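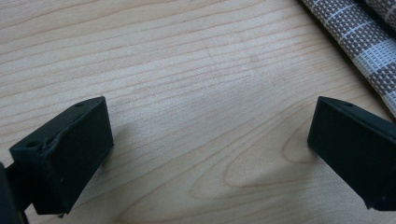

Table and linen check, dining room
Unit: Nernwood, apartment 2
Date of check: 12/27/23
Form number: 2677
Marks used: OK / Attention / Not checked

1. Table top, surface
OK. Light wood with fine grain, and it feels smooth under the palm. I passed my hand over all of it slowly, also near the corners, and found no splinter. Please do not use the green scouring pad on this table. The soft cloth from the Brirkis kit is enough.

2. Table top, stability
Attention. When I lean on the window side there is a small movement. I put a felt pad under one leg and it is better, but it is not a repair. The screws below should be tightened before the January guests come.

3. Table edges
OK. The edge was checked with the fingertips, from above and from below. At child height there is nothing sharp.

4. Woven mat, condition
OK with comment. This is the brown and white one with the curved white lines. The weave is tight and I did not find a loose strand to catch a fork or a ring. One side does not lie flat — the edge is raised and makes a fold. A glass that is placed on the fold can fall over. Lay the mat flat with both hands before the plates are set. If the fold comes back, keep the mat under a heavy book for the night. Do not iron it, the strands are synthetic.

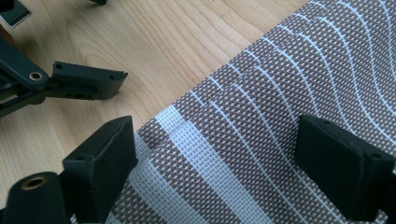
5. Woven mat, grip
Attention. The mat slides when it is pulled by one corner. For adults it is acceptable. For families with small children, take the mat away and write this on the arrival sheet.

6. Plaid cloth
OK. It should be folded and kept at the corner of the table, away from the place where hot dishes are put. In the Lyons apartment the cloth was left under a warm pot and it got a mark which we could not wash out. I ask everybody to be careful with this. The cloth is also not a pot holder, it is too thin for that.
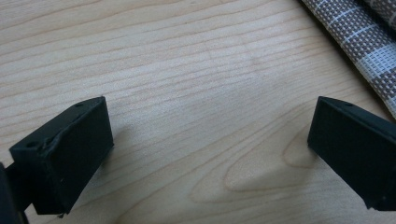

After washing, the cloth must be fully dry before it is folded again. A damp cloth on wood leaves a pale stain, and to remove it takes more than 3 treatments with the Porkura oil. I know this from my own table at home.

7. Hot dishes
Attention. I found only one trivet in the drawer. The list says two. Please bring another one with the next delivery.

8. Light above the table
OK. Bulb works, cord is high enough, switch is not warm.

9. Chairs
Not checked. They were in the other room for cleaning — I will do them at the next visit, on a separate form.

To be done before the next check: tighten the table screws, add one trivet, look again at the fold in the mat.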